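We use cookies to remember your preferences and to count visits. Accept all | Settings

May, getting on for eleven at night

I meant to write this up at teatime and here I am in bed with the laptop instead, so forgive the rambling. Today was the day I finally set the two controllers against each other, the old Teuber one that has been with me since Trosasgate and the Kolia that Ottmar Böttcher has been singing the praises of all spring. He sent me his spare, bless him, wrapped in a tea towel, with four pages of handwritten notes (in pencil!) and a warning not to trust the default speed settings. I read the notes twice over breakfast and understood them rather better the second time.

The plan was simple enough. Same arm, same short routine, lean over to the right, hold, come back, and do that 25 times on each controller while I wrote down where it ended up. I do like a job like that. You put the radio on, you sharpen a pencil, and the morning goes by very pleasantly.
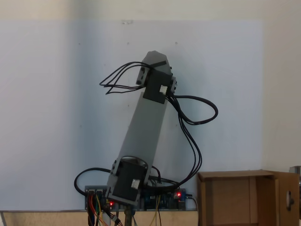 The arm leaning to the right, with red lights on the board behind it.

I'm fond of the shape of this arm, I must say, with its long grey link and a servo at either end of it. The wiring is another matter. I keep promising myself an afternoon with a bag of cable ties and then I think, no, I shall only want to swap something over again, and so the loops stay where they are. Ottmar's own cables are all cut to length and labelled at both ends, but he has a bigger shed and, I suspect, more patience.

Teuber went first. It did 16 runs quite happily and then began to shiver on the hold, just a little, the way a full teacup does when you carry it upstairs. I stopped, let everything rest while I had a sandwich, and the last nine were fine. I don't know what to make of that. My notes from the winter say the same thing happened after 1,305 moves on the long test, when I blamed the power supply and bought a new one. So that was money well spent!

Kolia in the afternoon. Setting it up took me far longer than it should have, chiefly my own fault for skipping page three of the pencil notes, where the business of the home position is explained very clearly and underlined. Once that was sorted it ran all 25 without any shivering that I could see or hear. It is slower to start each move, though, a sort of polite pause before it gets going, and by the end I was tapping my foot at it.
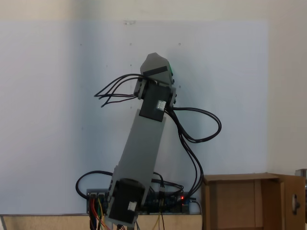 Head and upper servo, a small green light showing at the edge, and the cables in their usual loops.

I rang Ottmar after supper and we talked for nearly an hour, mostly about his tomatoes. He thinks the pause can be tuned out and that I ought to give it a proper long run before I decide anything. His own has done 2,805 moves on one set of settings and he hasn't touched it. I said I'd try, though it means leaving the Flivoma camera for another week, and I had been looking forward to the camera.

If I had to choose tonight I'd keep Kolia for the slow careful work and leave Teuber for messing about, but I've changed my mind twice while typing this. Must remember to order pencils, and to post the tea towel back.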